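Semana de platos en Flodavell

Escribo rápido que en un rato nos abren otra vez la cocina. Mayo se está yendo entero en esto: fregadero, lavavajillas, fregadero, lavavajillas. El objetivo del proyecto, para quien llegue nuevo, son 3000 episodios de vajilla teleoperados con los que Miltetti (el modelo, le pusimos nombre y ya no hay quien se lo quite) tiene que aprender a cargar un lavavajillas. Vamos por detrás. Bastante.

Agata Fabbri teleopera por las mañanas, yo por las tardes, y Remo Palumbo revisa todo lo que grabamos y nos tira la mitad. Con razón, casi siempre.

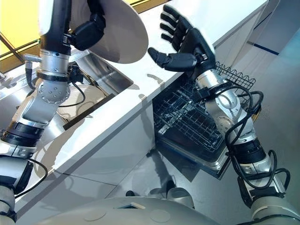 ¿Cuántas demostraciones hacen falta para que aprenda una tarea así?

Depende de cuánto varíen. Con unas 3000 bien repartidas esperamos tener algo decente; con las mismas todas iguales, un loro. Preferimos menos episodios y más posiciones iniciales distintas.

Sigo. Lo que más nos ha costado es ponernos de acuerdo en qué es un episodio. Dónde empieza, dónde acaba. Agata cortaba al soltar el plato, yo cuando las manos volvían a la posición de reposo, y claro, al entrenar salía una cosa rarísima: el modelo soltaba y se quedaba pensando. Teemu Oksanen lo vio en las curvas antes que nosotros en los vídeos. Ahora hay una regla escrita y pegada en el monitor: se corta con las 2 manos quietas, y punto. Los episodios viejos los estoy recortando a mano por las noches, 4 horas ayer. Un placer.

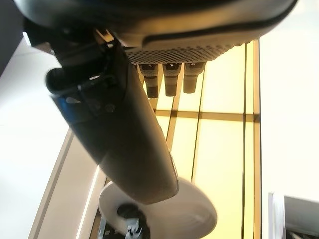

Mi pelea personal son las cámaras de muñeca. En la cabeza todo se ve muy bien y muy ordenado, pero el momento del contacto pasa ahí abajo, en unos milímetros, y sin la muñeca el modelo va a ciegas. El problema es la luz. Con el panel amarillo encendido detrás del dedo, los conectores se quedan en silueta, y un disco blanco justo debajo de la punta es de lo más traicionero para la exposición automática. Así que exposición fija, apuntada en la hoja de cada sesión, y si alguien toca el ajuste lo dice. Rowena Marquez quería ademas poner cortinas. Yo no. En una casa de verdad la luz también va a estar mal puesta, y eso tiene que salir en los datos.

Otra cosa, las etiquetas. Empezamos con frases libres ("coge el plato y mételo") y cada uno escribía como hablaba, Remo en italiano cuando se cansaba. Hemos pasado a 7 fases cerradas: acercar, agarrar, levantar, pasar de mano, orientar, insertar, soltar. La de pasar de mano es la que más discusión trae, porque hay episodios en los que no se pasa nada y otros en los que 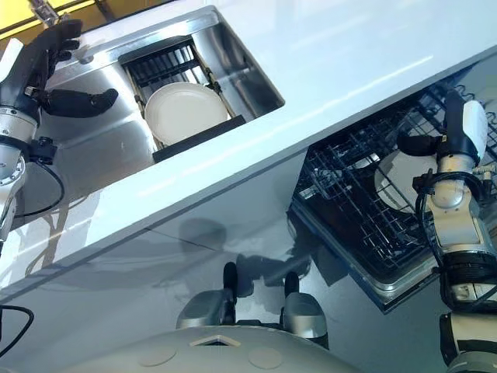

se pasa dos veces, y ahí no sabes si marcar dos fases o una larga. De momento marcamos las dos y que el modelo se apañe. Huia McKinnon, que viene del grupo de Dresunden y ha etiquetado más que todos nosotros juntos, dice que da igual mientras seamos constantes. Lo de ser constantes a las siete de la tarde es otro tema.

Y los fallos. ¡Guardad los fallos! Durante las primeras sesiones borrábamos todo lo que salía torcido, plato que no entraba en la ranura, fuera. Error gordo. Un episodio donde el operador se equivoca, retrocede y lo arregla vale mucho mas que uno limpio, es justo lo que el modelo no sabe hacer solo. Ahora van a una carpeta aparte con su etiqueta de recuperación, y los mezclamos al entrenar. La proporción todavía no la tenemos clara, Teemu está probando.
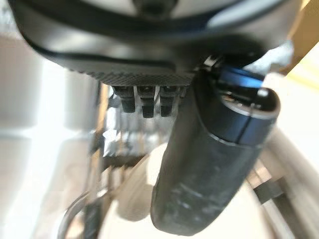 La pinza de cerca, vista desde la muñeca.

Pendiente para los próximos días: sincronizar bien los relojes de las cámaras (hay un desfase pequeño que aparece y desaparece), pasar todo al disco de Vitale antes de que se llene el nuestro, y empezar con vasos. Los vasos me dan miedo. Agata dice que tazas primero.

Me llaman de la cocina, si habéis grabado datos con dos brazos y tenéis una regla mejor para lo del cambio de mano, dejadla en los comentarios, que la leo esta noche mientras recorto.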